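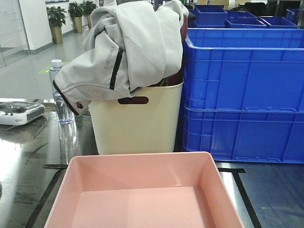 Figure 1. Gray jacket and maroon garment in a bin, pink tray in front.

Clothes We Own and Do Not Wear: A Survey of Student Housing in Brekstead
Final project report, Introduction to Social Research
Submitted 2026-07-05

1. Background

Most writing on clothing waste looks at two moments, the purchase and the throwing away. We were interested in the long flat stretch in between, when a sweater is neither worn nor gone and lives at the bottom of something. Our readings called this stage "dormancy," a dignified word for a hooded sweatshirt from a summer camp.

Our question was simple enough to fit on a poster, which the course required: how many items do students keep without wearing, and what do they say about why? We had a second question about money, but it fell apart in May for reasons given in section 3.

2. Method

We printed 500 paper slips and put them under doors in the Dolan buildings and in the two student houses on the Stestitley road. Each slip asked people to list any item of clothing they had not worn in the past year and still owned, and to give a reason in their own words. Underwear and socks were excluded after the pilot, in which one person listed socks individually.

Slips went back into a box by the mailroom. We received 287, a return rate of just over 57 percent and far better than we deserved, given that the slip was printed on the same yellow paper as the parking notices. Several people have since told us they thought they were being fined.

We typed the answers into a shared Onateck sheet and sorted the reasons into groups by hand. Two of us coded every slip separately and then compared. Where we disagreed, we talked it out, and where talking failed we used the "other" group, which grew.

3. What went wrong

The money question asked people to estimate what each unworn item had cost. Almost all of them left it blank, wrote "gift," or wrote a number followed by a question mark. One person wrote "I would prefer not to know." We dropped the question and would advise any future group to drop it sooner, before designing the chart.

We also failed to define "worn." Some people count putting a shirt on in front of the mirror and taking it off again. Others do not. We have no way of telling which is which from the slips. 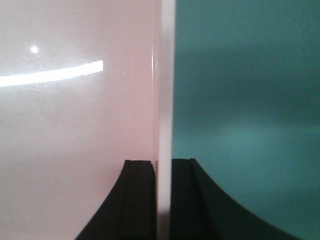

A smaller problem was the season. Anyone filling in a survey in warm weather looks at a winter coat with suspicion, and we think outerwear is probably overreported for that reason. Asking about a full year was supposed to take care of this. People's memory of a full year seems to begin at the last vacation.

4. Results

The returned slips listed 806 items between them, an average of 2.8 per slip. The median was lower, at three slips' worth of argument we will spare the reader: we first calculated it with the blank rows included, then without, and the version in the appendix is the one without.

Jackets and coats were the largest category, ahead of jeans and formal wear. Sports clothing came next, and it had the most hopeful reasons attached. "For when I start running" appeared in nearly the same words on slips from different buildings.

The reasons fell into these groups, from most common to least:

It does not fit but might
It was a gift
It is perfectly good
Needs a repair
I forgot I had it
Other

"It is perfectly good" deserves a comment. As a reason for not wearing something it makes very little sense, and yet it was written with confidence, often underlined. We take it to mean that people are answering a different question from the one we asked, namely why they have not gotten rid of it. The slip wanted one answer and got the other — our wording again.

Repairs were mostly minor. Zippers and missing buttons came up over and over. One respondent had kept a coat through two moves and still had the button in an envelope, taped to the lining.

5. Discussion

We expected sentiment to explain most of the pile. It explains some of it, but storage may matter more. Residents of the Stestitley road houses, where the closets are deep, reported more unworn items than residents of Dolan, where a closet is a rail behind the door. We cannot say whether space causes keeping or whether keepers choose the deeper closets. Room assignment at Dolan is by lottery, so a group with more time could probably find out.

A mending table with a sewing kit and spare zipper pulls would be a cheap thing to try in the laundry room. We asked about this and were told to submit a form. The form is attached as Appendix C, along with the coding guide and a blank slip, on white paper this time.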